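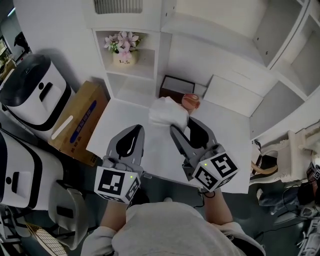
Puesto de pruebas con las dos pinzas de mano y el paño blanco.

El fallo apareció en noviembre, durante la serie de plegado de paños, y no fue advertido hasta que Mirjam Zaugg revisó los registros. De las 2510 repeticiones almacenadas, 72 mostraban la pinza derecha cerrada cuando los operadores recordaban haberla abierto. La diferencia era pequeña en cada caso —unos milímetros de apertura—, pero bastaba para que el modelo entrenado con esos datos soltara el tejido antes de tiempo.

La primera hipótesis apuntó a los marcadores cúbicos. Remo Brunner los sustituyó y repitió la calibración, sin que el error desapareciera. Tampoco se observó relación con la iluminación de la sala.

El origen estaba en el cable. Al girar la muñeca hacia el centro de la mesa, el bucle tiraba del conector y el codificador perdía la señal durante casi 9 centésimas de segundo. El programa de adquisición conservaba entonces el último valor válido y no emitía aviso alguno. Considero que esta segunda circunstancia es la más grave: un conector defectuoso se cambia en una tarde, mientras que un dato falso y silencioso puede permanecer meses en el archivo.

Se han adoptado tres medidas. El cable queda sujeto con holgura al antebrazo, el programa interrumpe la grabación ante cualquier pérdida de señal y las repeticiones afectadas se han retirado del conjunto. La revisión de las series anteriores corresponde a Leopold Hollenstein y sigue abierta.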